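MEDIA RELEASE
Wed 12 May

Clindero opens its yellow shelf line to small makers

A bench, a good strong shelf and a tray for every set of parts - that is the heart of the new shared assembly room at Clindero, which opens its doors this week to small makers who have outgrown the kitchen table but are a long way from leasing a factory of their own.

The room has been fitted out over the summer and autumn with long two-tier shelving in a bright yellow that our regulars have already taken to calling "the custard". Trays go on the upper shelf and the smaller pieces that belong in them go underneath, so a person working along the line can see the whole job from one end to the other without opening a single drawer. Anybody who has ever spent a morning hunting for the one spacer that rolled behind the toaster will understand why we are so pleased with it!

Clindero's workshop manager, Mwanaisha Mosoti, has had her heart set on open shelving for years, and she chose the colour herself after trying grey, white and a rather gloomy green.

"Small dark parts on a dark bench are a misery by mid-afternoon," Ms Mosoti said. "I wanted a surface where you could spot a black tray from the doorway and know straight away where it was sitting. People laughed at the yellow when the first lengths arrived, and then they started asking me where they could buy the paint for their own sheds."

The layout grew out of a trial with Laskowska, a neighbouring business that packs repair kits for older household goods and was kind enough to move its work across to us while its own roof was being mended. Its staff tried the trays in all sorts of positions - straight on, sideways, on a slant, stacked (never again, we are told) - and settled on a single row with breathing space in between, so that a hand can come in from either side. Loose pieces stay on the lower tier until they are wanted, grouped by kind, and go up to the tray only when that kit is being filled. 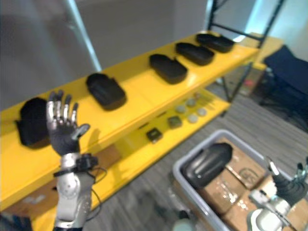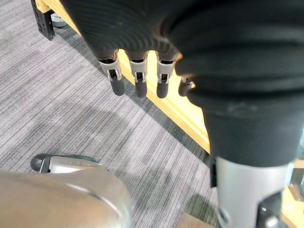

How much does it cost to use the room?
A half-day place is $80, with trays and shelf space included, and you pay only for the sessions you book.

Sessions run in the morning and the afternoon, with a decent gap for lunch and a sweep of the floor. Each booking takes in a stretch of shelving, a set of trays, the use of the label printer and a lockable cupboard for finished work. There is room for 6 bookings in each session, and we have held it at that figure on purpose, having all worked in places where you could not turn around without knocking somebody's screws onto the floor.

The trays deserve a word of their own. The black moulded ones now in use on the line have a raised rim, and we have found them comfortable for all manner of little bits and pieces. Makers are very welcome to bring their own if they have something they are fond of, whether it is a muffin tin or a proper engineered insert, as long as it sits flat and leaves the neighbours a bit of elbow room.

Newcomers are asked to come along to a short introduction before their first booking. It goes for two hours, including a cup of tea, and covers setting out a row, keeping the lower tier tidy, labelling, and how to leave the shelves for the next person. There is no charge for it. Ms Mosoti will be taking most of these herself and would like it known that she does not mind what you make or how many of them you have managed to sell.

"We have had a lady in already who puts together sewing kits, and a father and son making clips for garden netting," she said. "They ended up at the same end of the shelf, swapping ideas about bags. I would be happy if the whole year went like that."

Storage between sessions is being looked after by Venik, whose yard is directly across the laneway and who will keep sealed tubs overnight or over a weekend by arrangement. Please speak to the Venik office beforehand, as the roller door is locked at the end of the afternoon and the person with the key does like to go home.

A second length of shelving is on order and is expected in October. It will be a touch lower than the first, following requests from people who prefer to work sitting down, and it will be yellow too. Once it is in place we hope to offer an evening session for makers who have day jobs, together with a sharing table where leftover fasteners, bags and offcuts can be passed along to whoever has a use for them.

Bookings can be made at the front counter or through the Enimora calendar, where the room is listed under code 3919. Visitors who would just like to have a look are welcome during any morning session - please wear closed shoes and sign in at the counter first.

Media enquiries: Mwanaisha Mosoti, workshop manager, Clindero, by way of the front counter.

ENDS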